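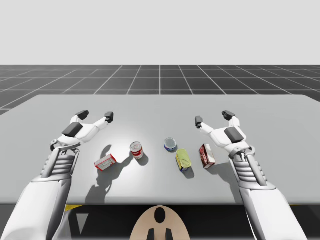
Simulated tabletop with five grocery items and two robot arms.

Talpur Sermon Transcripts

README and data card, version 2

Summary

Talpur is a set of 700 transcripts of spoken sermons and Bible studies, made from the cassette library of the chapel at Citthorpe. Each transcript is a plain text file with a matching row in a metadata table. The audio is not part of this release. The set is meant for people who study preaching, for those building search tools for church archives, and for anyone testing speech transcripts of older recordings.

Contents

transcripts/ holds one text file per talk, in UTF-8
metadata.csv holds one row per talk
series.csv links talks that were given as a series
references.csv lists every Bible reference found in the transcripts
changes.txt records changes between versions

File names are the tape number, a hyphen, and the side (a or b). Where a talk runs over both sides, the text is joined and the file takes the name of side a. The column "sides" in metadata.csv then reads "ab".

Fields in metadata.csv

talk_id: the file name without its ending
title: as written on the tape box, spelling unchanged
speaker_code: a letter and number standing for the speaker
passage: the main Bible passage, or empty
occasion: morning, evening, midweek, funeral, conference or unknown
year: four digits, or empty
year_source: box, spoken or register
quality: a score from 1 to 5, where 5 is clear throughout
checked: yes if a second person has read the transcript against the audio

An empty year means that neither the box, the talk itself nor the chapel register gave one. Years were not guessed from the voice or the type of tape.

How the transcripts were made

Tapes were played on a single deck and saved as uncompressed audio. A first draft was made with Telard, the speech tool used for the rest of the archive. Drafts were then corrected by hand. Telard handles ordinary speech well but is poor with Old Testament names, hymn first lines and the older "thee" and "thou" forms, and most of the correction time went on these.

Rules for correction:

Keep false starts if they change the sense. Drop them if they do not.
Write Bible quotations as spoken, even where the speaker misquotes.
Mark unclear words as [unclear] and lost tape as [gap].
Leave out the notices and the public prayers.
Do not add headings that the speaker did not give.

Prayers at the close of a talk are kept only when the speaker goes straight into them without a pause. In that case the line [prayer] comes before the text.

Personal details

Names of church members mentioned in passing have been replaced with [name]. Names of authors and Bible characters stand as spoken. Funeral talks are included only where the family agreed in writing. Speakers still living were asked, and those who declined are not in the set.

Known problems

Tapes scored 1 have gaps of up to 14 minutes. They are kept for completeness and should be left out of any word count work.

The series on Hebrews has 10 talks in series.csv, but the speaker refers to an earlier one that is not in the library.

references.csv was built by a script. It misses references given without a book name ("down in verse nine") and sometimes reads "Acts" where the speaker said "acts".

The speakers are all men and most come from one region. The set should not be taken as typical of preaching elsewhere.

Changes since version 1

Midweek studies added. Speaker codes reissued, so codes from version 1 will not match. Page breaks removed from the text files. The "occasion" field now allows "unknown".

Use and credit

The transcripts may be copied and quoted for study, teaching and church use. They may not be sold, and they may not be used to produce a copy of any speaker's voice. Please credit "Talpur Sermon Transcripts, Citthorpe" and give the version number.

The Tusero search pages use the same files and talk_id values, so links made from one will work in the other.

Maintainers

Sidra Hashmi (transcripts and metadata)
Junaid Jadoon (audio transfer and scripts)

Corrections should quote the talk_id and the line as it now stands, followed by the proposed wording.

Last updated: Monday, November 11, 2019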